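Tusthorpe menu printer opens sample booth, lending set to follow in September

Wednesday, June 24, 2026

Cafés and restaurants in Tusthorpe can now go and see their menus standing on a table before they pay for them. Rostatero, the print shop on the corner of the market square, has put sample menus out in a booth at the back of its premises. Open to the trade from this week. No charge, no need to book, though ringing ahead is a good idea on market days.

The shop has done menus for years, mostly from proofs sent over by email. Trouble is a proof on a phone tells you very little about how big the lettering looks from a chair, or whether the thing blocks the view of the person opposite. Rostatero says most of its reprints last year were down to size and legibility, not spelling. Spelling came second.

So there is now a grey marble-patterned table top with whitewashed planks round it on three sides, and menus to look at. Customers are asked to bring a plate and a glass of their own if they want to see what room is left over.

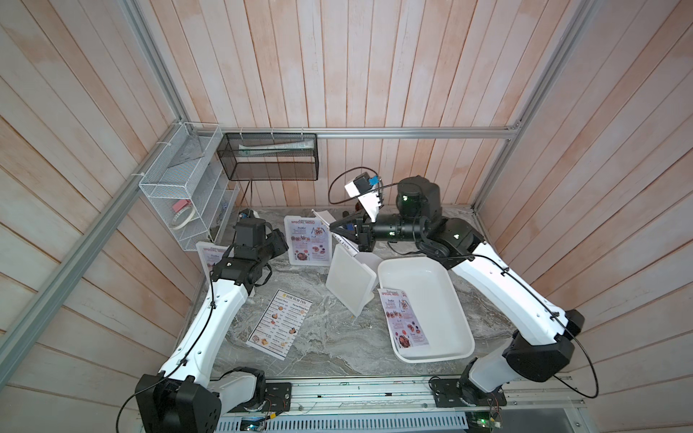 What is on offer

Two sizes to begin with, the tall sheet and a smaller folded one for drinks and puddings. Both come on plain paper or on a heavier coated stock that can be wiped down. The coated one costs 90p a sheet on a short run, dropping once an order reaches 500. Plain paper is cheaper again but the shop is honest that it won't see out a busy summer, particularly outside.

Frames are sold seperately. They can be bought or hired and the hire price includes replacing any that crack. The shop would like them back clean, please.

Design work is charged by the hour unless the customer picks a ready-made layout, in which case there's nothing to pay beyond the printing. The ready-made layouts are ordinary enough: a heading, a logo in the corner, breakfast, lunch, pictures if wanted. Colours can be changed. So can the order of the sections, and a place that doesn't do breakfast can have that part taken out altogether and the rest spaced to fit.

Anyone with their own artwork can send it in as before. Same address, same forms. Photographs need to be good ones — the shop has turned away a fair few taken under strip lights, and will go on doing so.

Why the fuss about menus

Tusthorpe has had a run of new places opening, and several older ones have changed hands. Larkivness, up the hill, is the same. All of them need menus, and a number have been making do with sheets from an office printer slipped into plastic sleeves. Fine for a fortnight. After that the corners go and the sleeves cloud over, and anyone who has tried to read one beside a window knows about the glare.

There is also the matter of prices. With costs moving as they have, a menu printed in spring can be wrong by autumn, and stickers over the old price look dreadful. Rostatero's answer is to keep the customer's file at the shop and reprint only the sheet that's changed, usually by the next working day. Frames stay where they are.

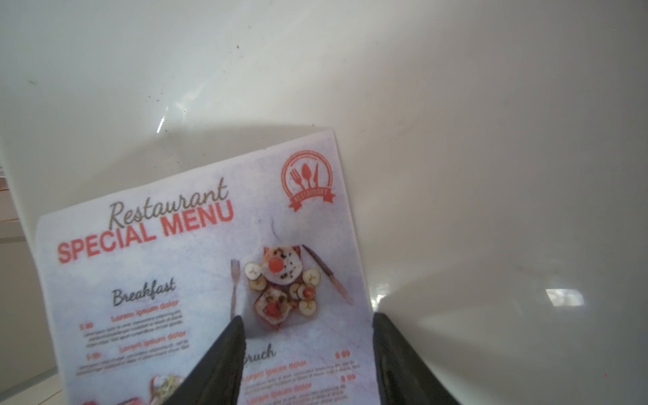

Lettering is where most of the arguments happen, according to the shop. Owners like a script, diners with their reading glasses at home do not. The compromise on the most popular ready-made sheet is to keep the script for the headings, with "Restaurant" in a dark flowing hand, and put "SPECIAL MENU" under it in big coral-red capitals. The round badge in the corner, with its fork, spoon and knife, can be swapped for the customer's own. Same with the food photographs. The shop advises against script for the dishes themselves and will say so more than once, but it's the customer's menu.

Small print gets smaller every year as well. Allergen notes, service charge, where the eggs come from. Rostatero suggests moving the longer notes to the back or on to a separate card kept at the till, and will lay that out free of charge with any full order.

Backgrounds are worth a thought too. A faint pattern hides finger marks better than flat white, so the shop reckons, but a strong one fights with the words. Pale colours with dark text have been the safe choice so far. One Larkivness pub wanted gold on navy, had it, and came back for a second go with the type two sizes up.

Lending set in September

The bigger news is the lending set. From September any food business in the two towns will be able to borrow a box of framed sample menus for a weekend and try them on its own tables, in its own light, with its own customers in. The set is being put together now. There will be about 300 sheets in it across the various styles, so even the larger dining rooms should be covered, and a deposit will be taken.

Çetinkaya, the grill on Bridge Row, will be the first to have the box. The restaurant is being redecorated over the summer and wants new menus for when the tables go back in. It plans to put different layouts out on different evenings and see which ones people ask for help with. A sheet that makes diners call the waiter over to explain it is not doing its job, was the message from the restaurant.

Borrowers won't be expected to use the sample wording in front of paying customers, obviously. The shop will print the borrower's own dishes on to the chosen styles for the cost of the paper, as long as the text arrives by the Tuesday before. Late text means sample text. No exceptions at holiday weekends.

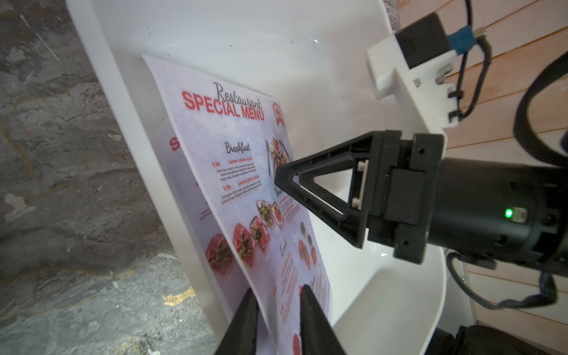
The Special Menu sheet, breakfast items at "$ 9" and dish names still in lorem ipsum.

Checking before you print

Filler wording has caught people out before and the shop is keen to avoid it. Every job now goes back to the customer as a printed sheet, on paper, to be signed. Prices in particular. The ready-made layouts come with a currency sign and a figure already in them and both have to be changed. A takeaway over in Larkivness once had a box of leaflets go out with the wrong sign on every line (not printed by Rostatero, the shop would like it known).

Owners are asked to check the following before they sign: dish names, prices, opening hours, phone number, allergen line. Then have somebody else read it who hasn't seen it before. The shop wil do a read-through as well but doesn't know your dishes and can't tell if the soup should be lentil or leek.

Long menus are a separate headache. Places with a great many small dishes often want the lot on a single side with a picture for each, and it can be done, though the sheet then does better lying flat on the table than standing up. The booth has both sorts out, so people can see the difference: standing cards, and in front of them paper menus headed "DIM SUM INN" laid flat, with lists and little dish pictures.

Flat menus do take up table. For a two-seater it may be kinder to hand them out and collect them in again after ordering. Standing cards can stay put all evening, and tend to sell more puddings, or that's the claim.
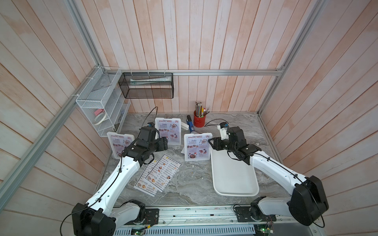
One café owner in Larkivness wrote to this page to say the lending box was overdue, and that she would sooner try three layouts for a weekend than be stuck with the wrong one for a year. She did wonder about wind. Her tables are on the pavement and standing menus have ended up under parked cars before now, so could the shop do something with a heavier foot?

Rostatero says a weighted base is being looked at and may be ready in time for the lending set, may not. For now the advice for outside tables is the smaller folded size or a clip.

A second message, unsigned, asked for larger print across the board and said the present fashion for pale grey descriptions under each dish should be stopped by law. The shop can't help with the law. It will print descriptions in black for anyone who asks, at no extra cost, and in a bigger size if the number of dishes allows.

Getting there

The booth is through the shop and past the counter, on the left. Step-free from the yard side; ring the bell at the gate. Parking on the square is free for the first hour except on market day, when there isn't any.

Open during shop hours, closed for lunch. Sample sheets can be picked up and looked at but should be left in the booth, and loose paper samples to take home are kept in a rack by the till. Bookings for the lending set open at the counter in the first week of September. Names will be taken in the order people turn up, with Çetinkaya's weekend already out of the diary.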